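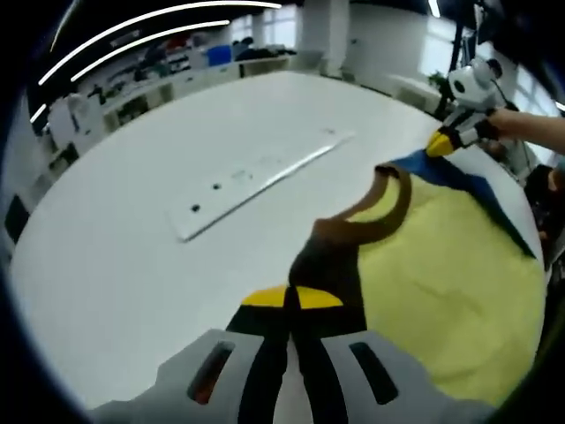

The Kindby hand-held gripper pair was assessed over one term as a candidate for the Sultley equipment program, which records people handling cloth so that a folding robot can be trained later. The pair costs $1,909, and a spare set of fingertips adds $180. Most of our trials used garments in several colours on a round white table, with one gripper at each end of the fabric. The yellow fingertip pads pinch a narrow strip well and can lift it clear of the tabletop. Thick seams were less reliable and often needed a second attempt.

Ignacio Daza, who prepared the budget, compared the pair with the Coughlan model at $900 for a single unit. Two Coughlan units come to slightly less, but the charger is sold separately. The Kindby grippers weigh 733 grams each. Operators found this acceptable in the morning and tiring by mid-afternoon, and planners should allow for shorter shifts.
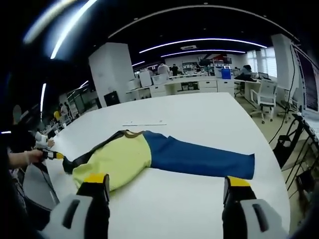

Grippers at work on a garment laid flat, yellow and blue panels.

Purchasers should also budget for a large table with clear space on all sides. Two people working on the same garment need room for their elbows - a standard desk was too small in our trial at Nidside.

The printed manual is thin, and the section on calibration should be read before the first session. Recommended for purchase, with one spare fingertip set per pair. Orders placed by December will be charged to the current budget.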